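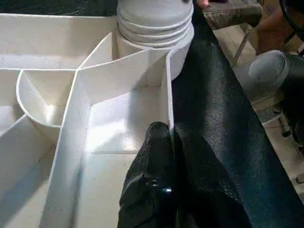
How long does an order take to arrive?

Orders in before noon go out same day, Monday to Friday. Second class is the default, first class if you pick it at the checkout. Lam for anything heavy. Weekend orders wait till Monday, sorry.

Do you sell buttons singly?

Most of them. A few of the older ones are still sewn to their cards and I won't cut a card up. The listing says "card only" if so.

What does the size number mean?

Lignes. Old button measure, written as L. 40L is an inch across. Every listing has millimetres too so ignore the L if you like. Measure your buttonhole flat, don't stretch it.

I've lost one button off a coat. Can you match it?

Send a photo, front and back, next to a ruler. Daylight please, not under the kitchen light, everything comes out yellow. If I've got it I'll tell you the price. If I haven't I'll send a couple of near ones and you decide. No charge for looking. Quickest fix is often to move the bottom button up to the gap and put the odd one at the bottom where it doesn't show.

Can I post you the button insted of a photo?

Please do if it's a tricky colour. Put it in a proper padded envelope — they go through the sorting machine and burst out of ordinary ones. I've had several empty envelopes with a neat hole in. Put your name in WITH the button, not just on the outside.

What is the Samenau range?

Our own glass beads, pressed and tumbled, matt finish. Dyed through so they don't rub off on a white collar. Comes in 8 mm only at the moment. Smaller size planned for November, no promises.

Which Samenau colours have you run out of?

Rust (shade 274) is gone and won't be back in the same batch. Shade 404 is the nearest, slightly pinker. Yes I know about the jokes, the page does exist. If you're part way through a necklace and need a few more rust, email me, there are sometimes odd ones left over from returns.

Why doesn't the new batch match my old beads?

Glass varies. Batch number is on the packet label, keep the label. Buy all you need for one piece in one go if you can. If you're stuck with two batches, mix them all the way through from the start and it looks meant.

Can I wash garments with glass buttons on?

By hand, cool. Or do them up, turn the garment inside out and use a pillowcase in the machine. Never tumble dry. Casein buttons are worse, they don't like being soaked at all — take those off first. Same for leather.

How do I know if mine are casein?

Rub hard with your thumb till warm and sniff. Burnt milk smell, probably casein. Please don't do the hot needle test, it leaves a mark and some old plastics go up like a firework.

What thread for beads?

Nylon beading thread for glass. Ordinary polyester is OK for a cuff or a bit of trim, doubled. Cotton rots. Wax it if it tangles.

Do you do trade prices?

For dressmakers, theatre wardrobes, schools. Email with the name you trade under and what sort of thing you use most. It's a percentage off whatever's in the basket, doesn't apply to sale items or to cards.

Can I return things?

Unused, within a month, in the packet they came in. Beads have to be unstrung. Mixed bags can't come back once opened, there's no way for me to check what's in them. You pay the return postage unless I sent the wrong thing, in which case I do and I'm sorry.

I got the wrong buttons!

Email a photo with the order number. Don't send them back yet. If it's my mistake the right ones go out next post and you can usually keep the others.

What's in a mixed bag?

Whatever's in the bin that day. Sorted by colour family and that's all. Can't take requests for "mostly shell" or "no shirt buttons", you'll get shirt buttons.

Do you buy old button tins?

Sometimes. Inherited ones mostly. Send photos of the lot tipped out on a tray, not the lid. I can't give a value over the phone and I don't do valuations for insurance. Military and livery buttons aren't my thing, try a specialist.

Where's the shop?

Citetti Buttons, Molteton, up the stairs beside the bakery. Saturday mornings, otherwise by appointment. The stairs are steep and there's no lift, so if that's no good ring the bell and I'll bring trays down to you. Cards and cash both fine.

Can I collect an online order?

Pick "collect" at the checkout and wait for the email saying it's ready. Please do wait for it, I've had people turn up ten minutes after ordering.

Do you post abroad?

Europe and most other places. Customs charges are yours to pay and I've no idea in advance what they'll be. I have to write the true value on the form so please dont ask.

Something not answered?

Email is best. Phone goes to the machine when I'm packing.

Yi-chun Yeh
Page updated 9/15/25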